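Section 4. Placing and Setting Up the Dehumidifier for Laundry Drying

Applies to the Sekora 549 portable dehumidifier. Installation notes revised in February by Letay Workneh, Gollstead Home Products.

4.1 Choosing a location

1. Select a room with a door that closes fully. Shut all windows before starting a drying cycle.
2. Set the unit upright on a firm, level floor. If it was carried or stored on its side, leave it upright overnight before connecting power.
3. Turn the air outlet toward the laundry. Keep curtains and loose bedding away from the rear intake.
4. Lock the two front casters.

CAUTION: Do not hang laundry over the unit. Water dripping into the top grille can damage the control board and create a shock hazard.
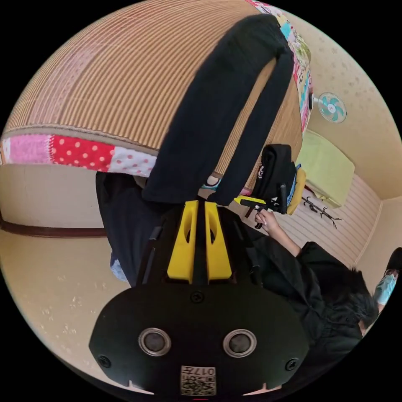 Can the unit be used in a room with floor mats?
Floor mats are acceptable if they lie flat and are thin enough that the unit does not rock. Move the unit to bare floor if the tank float switch trips when the tank is not full.

4.2 Connecting power

1. Confirm that the outlet supplies 110 volts and is grounded.
2. Plug the cord directly into the wall. Do not use an extension cord or a power strip.
3. Press POWER. The display shows the room humidity after the sensor check.

Note: If the display shows "E8", unplug the unit, wait 8 minutes, and plug it in again. If the code returns, contact Shetty Service.

4.3 Installing the drain hose (optional)

The tank shuts the unit off when full. For overnight drying, connect the supplied hose.

1. Remove the tank and set it aside.
2. Pull the rubber plug from the drain port and keep it for later use.
3. Push the hose onto the port until it meets the collar.
4. Run the free end downhill to a floor drain. Any loop that rises above the port will stop the flow.
5. Put the tank back. The unit will not start without it.

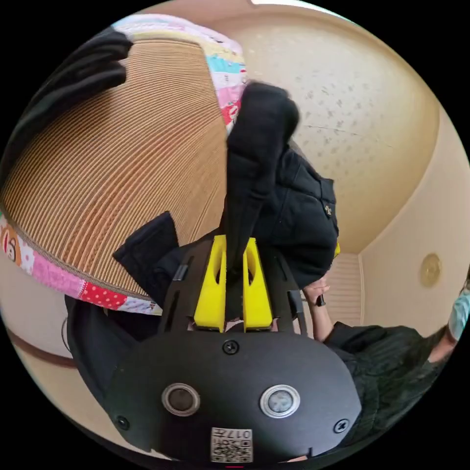
Where should the rubber plug be kept while the hose is in use?
Store it in the clip molded into the back of the tank. The port must be plugged again before the unit is returned to tank operation, or water will leak onto the floor.

4.4 Registering and labeling the unit

Owners with more than one dehumidifier should give each unit its own number and record it on the Jullside registration card together with the serial number. The unit label goes on the front cover, below the display and clear of the vents. Use a layout that can be read without lifting the machine: a short code such as 017左 printed above a square scan code, all on one white label near the bottom edge of the housing. Do not cover the rating plate.

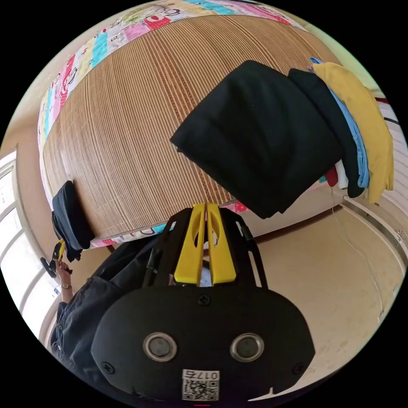
Laundry mode runs the fan at high speed and ignores the humidity setting. To start it, press MODE until LAUNDRY lights, then set the timer. Dark fabrics can pick up lint from other items and should be dried apart from towels. A code label such as the 017左 one, white against a black housing, stays easy to find in a dim laundry room when several units are running. At the end of the cycle the fan continues briefly to clear moisture from the coil.

4.5 Filter

Rinse the filter in lukewarm water when the FILTER light comes on. Let it dry completely before refitting. Replace it after 4000 hours of operation. 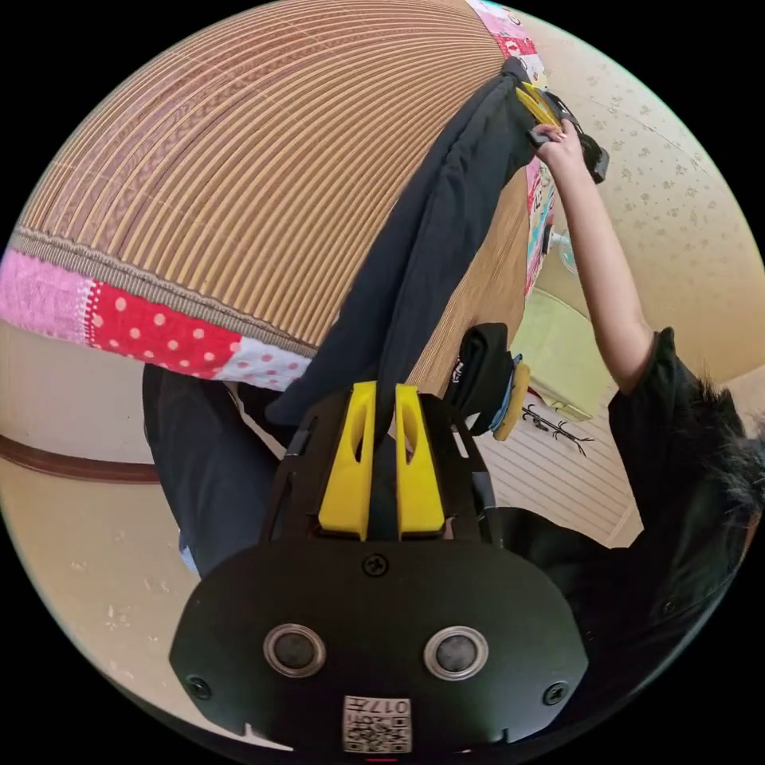

Figure 4. Dark cloth draped over a ribbed surface.

CAUTION: Never run the unit with the filter removed.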